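The woman who packs by the binful

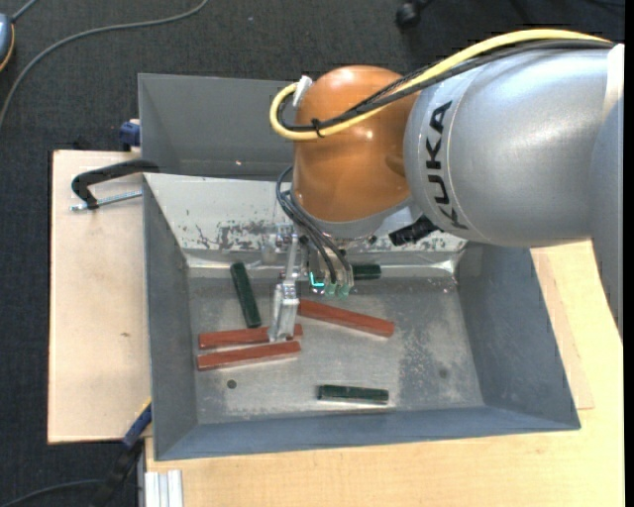 Blocks, bins and a light wood tabletop

I'd been told to come at 7 in the morning if I wanted to talk, because by lunchtime the packing room at Welby gets too loud for a conversation. So there I was, coffee in hand, sitting across from the woman who runs the place and asking her about blocks. Yes, blocks! I could have listened for hours.

She started out packing shelf brackets at Kanstead, "back when everything came in cardboard and the cardboard fell apart on you." Now she swears by metal bins. "They get scratched up, the floor of them gets worn, and I don't care one bit," she told me. "A worn bin slides better. Ask anybody who's had to drag one."

I asked if a bin ever gets too old to use, and she laughed at me. The oldest one she has came from the Surkach warehouse when it closed (she drove over and got it herself, in July, with no air conditioning in the truck) and it's still in use every day.

What about the blocks, though? Does it matter how they lie? "People want to stack them up pretty," she said. "I tell them to leave them be. If they're flat on the bottom and a little crooked, fine. You can get hold of a crooked one. Two jammed up tight against each other, that's when you start cussing."

She's just as firm about how full a bin should be. The big orders for Intarasuk can run up to 98 blocks, and she'd still rather send them through in small batches. "A full bin looks like you're getting somewhere - then you spend the whole afternoon digging in it."

Her other big thing is color. She likes the reddish-brown ones best, and not only for looks. "Against gray metal you can spot them from the door. We had a gray batch once and I thought I needed new glasses."

We got onto what she does at home, and I'm sorry to report that her garage is a mess. "Oh, it's terrible," she said, very cheerfully. "I've got 30 jars of screws out there and I couldn't tell you what's in 3 of them." Then somebody called her over to look at a label, and she took my empty cup with her on the way.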